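Subject: Re: [bench-arms] Zisa two-arm kit: worth the money for a small lab?
Date: December 8, 2020
To: bench-arms list

On the list last month, a subscriber wrote:

> We are looking at the Zisa two-arm kit as sold by Karkum, with the
> wrist camera option. The data sheet is thin. Before I put in a
> purchase request I would like to hear from anyone who has run one
> for longer than a demo. Specifically:
>
> - How bad is the cable routing? The product page shows the arms
> with no cables at all.
> - Do the two arms collide in the middle, and does the controller
> catch it?
> - Is the Homik software usable, or do people replace it?
> - Is the Šimko enclosure worth adding, or can we put up our own
> walls?
>
> We would mostly do small tabletop tasks, some of them needing both
> hands. No payload to speak of.

We have had one on evaluation since early November, so I can answer most of this. Our unit is the standard kit with wrist cameras on both arms. I have no connection with Karkum apart from the loan agreement.

Cables. The camera cable is the weak point of the design. It leaves the camera at the wrist, arcs free through the air, comes back down to the wrist, and then follows the link. The slack is there so the wrist can turn, and if you take it out the connector carries the load. If you leave too much, the loop gets into the work area when the arm is folded back. We went through 2 sets of cable ties before we had lengths that worked at both ends of the range. Karkum's manual gives one sentence to the subject. Budget half a day, and do it with the arms powered so you can jog each wrist to its limits while you adjust.

Reach and collision. The bases sit at the two ends of the front beam, and the arms share the middle of the table. That is where you want them for anything needing both hands, and it is also where the trouble is. The controller has a keep-out check between the upper links. It does not model the grippers or the camera brackets. For a handover you are expected to switch the check off in the center zone and rely on your own limits. We set a speed cap there and have had no contact hard enough to trip a joint. I would still call this a gap in the product, and I have told Karkum so.

Grippers. Adequate. The tapered finger shape is good for thin items lying close to the table and less good for anything round. Closing force is set per move and not per object, so a script that works on one item needs a check before you try it on a softer one. Finger swaps take a hex key and a few minutes per arm, followed by a new tool offset, which Homik does not prompt you for.

Repeatability. We ran 100 pick and place cycles on each arm with a fixed start pose and the same part. The left arm missed 2 and the right arm missed 5. After we redid the zero position on the right arm the difference went away. The unit ships with zero offsets from the factory, and my advice is to ignore them and run the routine yourself. It takes roughly 34 minutes for both arms, most of it waiting.

Software. Homik is usable. Recording and playback are solid, and the log format is plain text with a header line that states the units. The motion editor is slow once a sequence gets long. We kept Homik for calibration and recording and call the arms from our own scripts for everything else. The interface for that is documented, though the error codes are not. If you get a code that is missing from the table, write to support with the full log. They answered us every time, usually the next day.

Enclosure. We took the Šimko panels on three sides and left the front open. They are plain and light colored, which keeps the background steady for the wrist cameras. Any matte board fixed to the corner posts would do the same job. What you pay for is the fit – the posts line up with the table frame and nothing needs drilling. For a single unit I would make my own. For several that have to match, I would buy them.

Two pictures from our bench, whiteboard task: 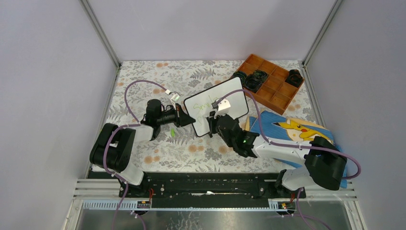
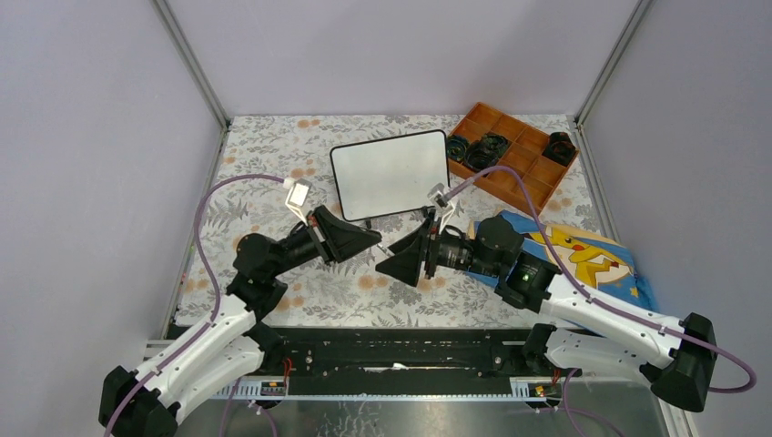

On table covering: use cloth or a thin mat. A bare top is hard on the fingertips when a script drives the gripper slightly too low, and small parts slide away from it. The cloth does creep over a long run, so tape or clamp the edges and check it whenever you reset the parts. A busy print gave our part detection some false hits until we raised the threshold. If vision is a large part of your work, pick something plain.

Power and noise. One supply feeds both arms. The fan is audible but you can talk over it. The small boards by the bases are exposed, as is the wiring next to them. That makes them easy to get at and easy to catch with a sleeve. A printed cover would fix it. I have not drawn one yet.

Whether to buy. For small two-handed work with light parts, yes, provided someone on your side is willing to own the calibration and the cable dressing. If you expect to unpack it and hand it to students the same week, no. I would also ask Karkum for the following in writing before you sign:

- spare camera cables, at least one per arm
- the complete list of controller error codes
- whether gripper geometry will be added to the collision check, and when
- the price of a replacement wrist joint

They gave us the first without argument. On the third they said it is planned, with no date.

I can send the calibration logs and the speed cap settings off list. Our unit goes back at the end of the loan unless the extension comes through, so if you want a particular test run on it, send me the part dimensions and the start and end poses soon.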